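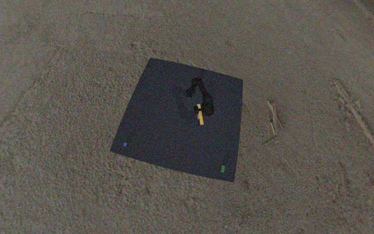

Minutes of the visits and open day meeting, Lodhi Room, 2023-02-20

Notes by me again, as I was the one with a working pen. If I've put words in your mouth, shout and I'll change them before this goes up on the shared pages. Seven of us in the room, two more on the speaker from Cledard until the line went at item 4 (they came back for item 6, so they missed the parking, lucky things).

1. Notes from last time

Agreed, with one fix. I'd written that Randetti would lend us the big screen for the open day. They only said they would look into it. Sorry, that was me being hopeful. I've since had a message to say yes to the screen but no to the stand, so we need something to put it on that doesn't wobble.

2. How the school visit went

Mostly good! We had 59 through the door counting the teachers, in three groups, and the first group ran so far over that the third got a shortened version. We talked about that for quite a while. The feeling in the room was that the talk at the beginning is too long. I gave that talk, so I kept quiet and wrote it down.

What they liked was the simulation, and especially being allowed to choose what the arm did next. The simplest set-up got the most questions: the black arm on its dark blue mat out on the sand, with the yellow stick. We had a cleverer one lined up with a conveyor and they were polite about it and then asked if they could have the sand back.

Questions I managed to jot down, in case we want to put answers on a sheet:

Why is it on sand? (We all looked at each other. The true answer is that whoever built the ground liked it.)
Does it know the stick is yellow?
What happens if you tell it to let go in mid-air?
Can it get off the mat?
Are the twigs real? One boy was very keen on the twigs. They're off to the right of the mat, nowhere near anything the arm does, and he wanted to know whether it could fetch them. It can't, they're just part of the ground, and he thought that was a waste.

The teachers asked for something to take away. Carried over to item 5.

3. The Pollow demo for the open day

This was the long one. For anyone who wasn't here in the autumn, Pollow is what we're calling the visitor version of the simulator, the one with the big buttons and most of the menus hidden. We had it up on the wall for this bit and took turns.

The plan is still to have a visitor pick a corner and have the arm take the stick there. There's a purple-blue square down near the left corner of the mat and a green rectangle near the right one, so it's "left or right", or "purple or green", and even the little ones can manage that. We went round the houses on which wording to use. Colour names won, but with the side said out loud as well, so that anybody who finds the colours hard to tell apart isn't stuck. One person pointed out that the square could be called blue just as fairly as purple, and that half our visitors will say blue. Fine – the button will say "purple-blue" and whoever's on the desk will accept either.

Second point, the little grey-green block. When the arm is down close to it the block sits in the arm's shadow, and from the back of the room you can hardly make it out against the mat. Two people at the meeting hadn't noticed it at all until I got up and put my finger on the wall. If we're going to ask visitors to do anything with it, it needs a brighter colour or to start somewhere clearer. I'd go for a nice loud orange myself. The other view was to leave the block alone and swing the light round so the shadow falls elsewhere. We'll try both and see which looks better on the Randetti screen, which is brighter than our wall anyway.

Third, the camera. At present we look down from fairly high up, and the arm bunches up so you don't get much sense of how long it is. It's good for seeing the mat and the corners, less good for seeing what the fingers are doing. Cledard suggested a second view, low down and near the gripper, in a small box on the same screen. Everybody liked that. I'm a bit nervous about the old laptop coping with two views at once, and I said so. To be tested before we promise it to anyone.

Fourth, the reset. After each go the stick has to come back to its starting place, and just now that means somebody leaning over with a keyboard. One big reset button, please, and it has to work even when a child is holding down another key with their elbow.

We did three goes to finish. Two went to the green side and one to the purple-blue, and on the last one the stick was put down a fair bit crooked, which got a small cheer. I don't think we should smooth that out. People enjoy it when it's a bit off, and it gives whoever's on the desk something to talk about.

4. Numbers, rooms and parking

The open day is in July, exact day to be settled once Cledard have their building works dates. The Lodhi Room takes 80 sitting down, fewer once the screen and the desk are in. Last time people drifted in whenever they liked and we had a crowd at the door and then nothing for half an hour. So it'll be slots this year, each of 10 minutes at the desk, with the posters next door for anybody waiting.

Parking: we can't use the yard. I've asked twice. There's the field behind, if it's dry, and it's July so perhaps it will be. We spent far longer on this than it deserved and ended up where we began.

5. Things to take away

The teachers' request. Ideas were a sheet with the children's questions and our answers, a sticker, and a link to a cut-down Pollow that runs in a browser. The browser one would be lovely, but it isn't going to be ready by summer and I'd sooner not put it on a leaflet and then get messages about it until Christmas.

Sheet agreed. I'll draft it. Stickers agreed as well, quote in hand is £139 for the lot and that comes out of the visits money. There was a short, fairly heated chat about what goes on the sticker. The yellow stick on a blue square is winning at the moment, partly as it's easy to draw.

6. The talk at the beginning

Back to me, then. It'll be cut in half. I'm to drop the history part and the slide with all the arrows, and start with the arm already up on the screen so people have something to look at as they sit down. Cledard (back on the line by now) asked if someone could say early on that it's a simulation, as a couple of the parents last time went home thinking we'd got a sandpit out the back. I'll say it in the first sentence and again near the end.

I also want to have a practice run with people who haven't seen any of it. My neighbours have offered, and they are not shy with their opinions.

7. Anything else

The kettle in the Lodhi Room trips the socket that the projector uses. Please don't have both on together.

Randetti would like their name on the poster if they're lending the screen. No objections, same size as ours.

Somebody left a grey scarf at the school visit. It's on the hook by the door.

Who's doing what

Me: question sheet, shorter talk, ring Randetti back about delivering the screen.
Simulator people: block colour, light position, reset button, and try the second view on the old laptop.
Cledard: dates for July, and ask about the field.
Whoever has the label printer: could it come home, please?

Next meeting same room, once Cledard have their dates. I'll send a note round. Bring biscuits, we ran out before item 3.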